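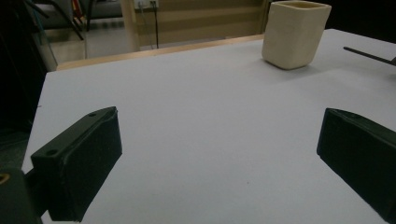
Coaching Endurance Sport, Session 2: Pacing a school relay

Welcome back, everyone, and thank you for the lovely questions after last time. Today we stay with cross-country running, and with the Sendby schools relay in particular, where 84 pupils took part last July.

Please look again at the results sheet from Porkthorpe. Their first runner, Oskari Koskela, went off terribly fast and handed over in second place — a fine effort, but his last lap was 13 seconds slower than his first. Silviu Munteanu ran the same leg for Arain at a nearly even pace and came in just ahead of him.

Young runners nearly always start too quickly (I certainly did!), and shouting "slow down" from the side rarely helps. Try having them run the first lap while chatting with a partner, and only then let them race.

For next time: read the chapter on hills, and write half a page on who you would put on the last leg, and why. Bring your whistle if you have one.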